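Ferngate Care Home — Infection Control Walk-Round, East Wing
Checklist with comments
July 2023
Filled in by: Yichen Feng, infection control link nurse
Copy to: wing manager, kitchen, laundry, maintenance

Marks used: OK = in order. PART = partly in order, see comment. NO = not in order, action needed. N/S = not seen on this round.

The numbers are the same as in the November list, so it is easier to compare. Item 9 was removed then and I did not give its number to another item.

HAND HYGIENE

1. Alcohol hand rub at every bedroom door — PART
The dispenser by room 14 was empty in the morning and again after lunch. It was filled both times while I was on the wing. I think the pump is leaking inside the case, so please change the whole unit and do not only refill it.

2. Soap and paper towels at all sinks — OK
In the sluice room the towels were on top of the holder. I put them in.

3. Staff clean hands before and after contact with a resident — PART
I watched during morning care and during the medicine round. Before contact it was good. After contact with the bed, the table or the walker, many staff go directly to the next room. I spoke with them at the time and they were friendly about it. The short training sheet says only "after touching the resident" and I would like to add the words "or the resident's things."

4. No rings with stones, no wrist watches, short nails — OK
One agency worker had a watch and took it off when asked.

GLOVES, APRONS, MASKS

5. Gloves in all sizes — NO
Size small is finished on this wing. Two colleagues use medium and they told me the fingers are too long to open the dressing packs. The order is with Flalico and the delivery is late. Until it comes, we can borrow from the west wing store. Sign the sheet when you take a box.

6. Aprons changed between residents — OK

7. Gowns ready for a contact precautions room — PART
The cart outside room 20 was complete except for the waste bags. The sign on the door was the old one, which does not say that visitors must also wash with soap and water. For a resident with diarrhea the hand rub is not enough. I replaced the sign. Please throw away the old ones that are in the drawer of the nurses' desk.

RESIDENTS WITH RESISTANT BACTERIA

8. List of residents with a known positive swab is up to date — PART
The paper list and the computer list are different for one resident. The computer is correct. The paper list was not changed when she came back from the hospital. I ask that we stop to use the paper list. It is also a question of privacy, because it hangs where visitors can read it.

10. Transfer form says clearly if the resident is a carrier — NO
I looked at the last transfer forms from the wing. The box for "resistant organism" was left blank on most of them. Blank is not the same as "no." The ambulance crew and the ward cannot know what we mean. From now on please write yes, no or not known.

11. Antibiotic start date and stop date on the chart — PART
Start dates are all there. One chart for a urinary infection had no stop date, and the resident received the tablets two days longer than the doctor wanted. It is reported, form number 113. The family was informed.

12. Own equipment for residents on precautions (cuff, thermometer, sling) — OK
The slings are marked with the room number now. Thank you to the laundry for this.

CLEANING

13. Touch points cleaned two times each day — PART
Bed rails, call bells and door handles are signed for. Light switches and the remote controls for television are not on the sheet, so they are not cleaned. I have added them by hand to the sheet for this month.

14. Correct dilution of the chlorine product — NO
I asked three people how they mix it and I got three answers. The Liang tablets are for one liter of water and our bottles hold more than this. A solution that is too weak looks and smells almost the same as a good one — nobody can judge it by nose. Maintenance will paint a line on the bottles at one liter. Write the time of mixing on the label and throw away what is left after one day.

15. Mattress check (open the cover, look at the foam) — PART
Done for the empty beds only. One cover had a small cut near the zipper and the foam under it was stained. Removed from use. The new one costs $895 and I have sent the request to the office. The other beds should be checked when the resident is sitting up in the day room.

16. Commodes clean under the seat — OK
Much better than in November.

DINING ROOM AND WING KITCHEN

17. Fridge temperature written down every day — OK

18. Food from families has name and date — PART
Two boxes without date. I asked the evening nurse to call the families before we throw anything away.

19. Tables wiped before and after meals, separate cloths — OK
The blue cloths are for tables only. I saw that everybody follows this.
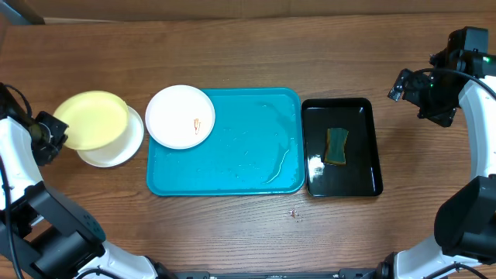 20. Residents offered hand wipes before eating — PART
At breakfast yes, at lunch only for those who asked. The wipes are kept in the high cupboard and the staff who serve must go away from the residents to get them. Could we have them on the serving cart? It is a small change but residents who eat bread with the fingers need it the most.

21. Dishwasher reaches the correct rinse temperature — N/S
The machine was between two programs and I could not wait. The engineer from Fondon comes for the yearly service, and I have asked the kitchen to keep his paper for me.

LAUNDRY AND WASTE

22. Soiled linen goes directly in the red bag — OK

23. Clean linen covered during transport — NO
The cover of the second cart is torn and it is lying on the shelf. Please sew or replace.

24. Sharps boxes closed at the fill line, dated — PART
The box in the treatment room is over the line. Closed and changed during the round. No date was written on the new one at first, so I wrote it.

TO BE DONE FIRST

Item 14, dilution — maintenance and cleaning lead
Item 10, transfer forms — all nurses, starting with the next transfer
Item 5, small gloves — wing manager
Item 23, cart cover — laundry

The items marked PART can wait for the wing meeting, except number 11, which is already with the doctor. If you do not agree with one of my marks, please write it next to the item with your initials and leave the sheet in my tray. I will check item 21 separately when I have the service paper.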